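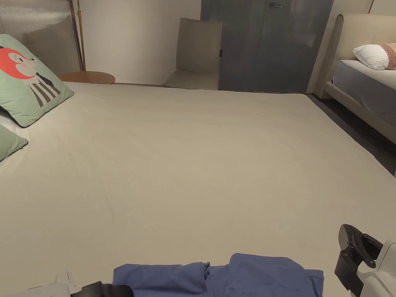 Vestergaard's objection came back with the first round of comments, and it was a fair one: a kit that gets scored on folding should be scored on the whole bed, pillows and all, or the number means very little to a buyer. We took it on board for the second half of the trials. The first half stands as it was run.

Figure 4. Folding task with the Costello hand-held kit, bedroom site. Blue garment at the near edge of the bed, gripper either side.

4.2 Bedroom trials

The Costello kit is sold as a set: hand-held gripper, wrist mount, charger, and a year of the Clustach upload service. Two sites for this part, the Skakwood lab and a furnished bedroom in Clorncombe. Lab first, then bedroom. Same operators at both. All bedroom work done in September.

Total of 377 episodes kept after cleaning. An episode was dropped if the tracking was lost for more than 4 seconds or if the operator stopped and restarted. No other grounds. We did not drop failed folds, as the vendor's own guide suggests doing, and this makes our success rate look worse than the one on the product page. Readers comparing the two should keep that in mind.

Soft surfaces were the hard part. On a lab table the fingers close against something firm and the cloth bunches up between them. On a mattress the surface gives, the finger tips sink, and the operator ends up picking sheet and garment together. Off-white fitted sheet pulled tight helped some. A loose top sheet made it much worse and we gave up on it after a short pilot. Plain bedding is also a problem for tracking, there is just not much for the software to hold on to. Patterned cushions left in place at the side of the bed gave it something, and drift went down. We did not test this properly and would not lean on it.

Grip force is set in the app on a scale with no units. We asked Clustach support what the scale means and got a polite answer wich did not contain a number. Left it at the default thoughout.

Battery was fine. Swapped at lunch, never ran flat. The wrist mount was less good: two operators reported soreness after a long session and one moved to the other hand. Upload was slow from Clorncombe. The service takes files in batches of 200 and a failed batch has to be sent again from the start, so a bad connection costs a whole evening.

On price, the set we bought came to 3000 dollars before the second year of uploads. For a group that already has its own storage the service is hard to justify, and Costello does not sell the gripper without it. The pillow runs Vestergaard asked for are reported in Section 4.3, with the same settings and the same two drop rules.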